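Teaching by hand: what I do before I press record

I've been meaning to write up my shop habits for hand-held gripper demos, and after a whole evening of hats I finally have opinions. If you're showing a robot a chore by doing it yourself with grippers in your fists, most of your trouble is going to come from small, dull stuff like cloth and cables.

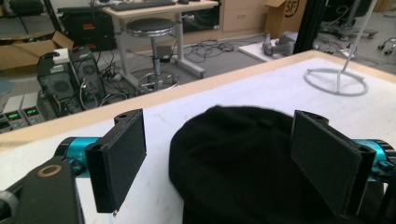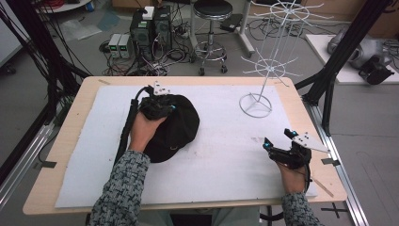
Black hats on a white top, both times.

My first tip is to pick your background before you pick anything else. I used to record on whatever bench was free, and then I'd squint at the playback wondering where the fabric stopped and the shadow started (my old bench mat was charcoal, so you can imagine). A sheet of white foam board laid over the table fixes that for next to nothing, and it's easy to swap when it gets grubby. Dark fabric hides its own folds, though, so go slower with it than you think you need to!

Next, cables. Let the cable fall back toward your wrist and give it plenty of slack. I tug on mine before every session, a big silly arm-swing to the far corner of the table, and if anything pulls I sort it out then.

Keep your empty hand quiet. When one gripper is working, park the other one open and leave it there. I fidget terribly, and every wiggle ends up in the recording as if I meant it.

Approach soft things from the top with the fingers wide, close gently, and pause a beat before you lift. I count to 2 in my head. Ilse Claeys taught me that one and my takes got a lot less jerky.

Move the starting spot every time. Turn the cap, flop the brim over, slide the stand a few inches. I do up to 19 takes and then I stop for tea, my wrists are done by then anyway.

Oh, and wipe the finger pads. Felty facings grab lint like you wouldn't believe. A loop of masking tape gets it off.

Filed under: Shop Tips, Robots at Home & Bench, Teaching by Hand

3 comments

Nadiia Marchuk
The parked hand! I'm so guilty of this. Do you throw out a take if you fumble and recover?

Reply from the author
I keep it if the recovery is clean. If I dropped the hat on the floor, it goes.

benchrat7
Masking tape left gunk on my pads, I use a dry toothbrush now.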